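We use cookies to remember your region and display settings. Accept | Manage preferences

Section 3: Levelling and Sealing the Bench Top

Applies to the Flusov fixed-height bench, white top. Complete Section 2 (frame assembly) before starting.

3.1 Levelling

1. Move the bench to its final position. Leave a 300 mm gap behind it if the wall carries power outlets.
2. Wind all feet fully in, then back each one out by one turn.
3. Place a spirit level across the top near the front edge. Adjust the front feet until the bubble is centred.
4. Repeat along the rear edge, then on both diagonals.
5. Tighten the lock nuts to 22 Nm. Check the level again, as tightening can shift a foot slightly.

CAUTION: Do not lean on the top while the lock nuts are loose.

Note — on timber floors, recheck the level in January and again in winter. Seasonal movement is normal and is not a warranty matter.

3.2 Cleaning before first use

1. Peel off the protective film at a low angle, starting from a corner.
2. Wipe the surface with warm water and a neutral detergent. Do not use acetone, scouring paste or steel wool.
3. Dry with a lint-free cloth.

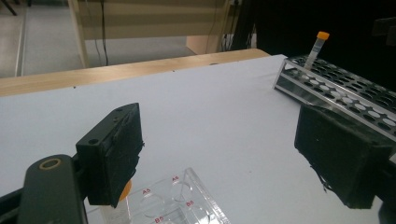 Fig. 3-1. Clear plastic multi-well plate on a white top.

Labware with a flat base may be set directly on the surface. Use a heat mat under anything above 80 °C. Dyes and stains should be wiped up at once; colour left overnight may be permanent.

3.3 Edge sealing

1. Mask the top 3 mm in from the joint.
2. Run a continuous bead of Vindudwood edge sealer along the joint. Do not fill fixing holes that are still needed for accessories.
3. Smooth the bead with a damp applicator and remove the tape while the sealer is soft.
4. Keep liquids off the joint until the sealer has cured. Refer to the label for curing times — they vary with humidity. 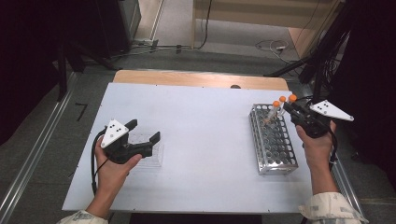 Sheehan recommends running the bead in one pass from the far corner, and reports that stopping halfway left a ridge that had to be cut back with a blade and sealed again.

If a ridge does form, let the sealer cure fully before trimming. Hold the blade flat to the top and work away from the corner.

Grindside Bench Systems | Contact | Warranty | Copyright Grindside. All rights reserved. | Back to top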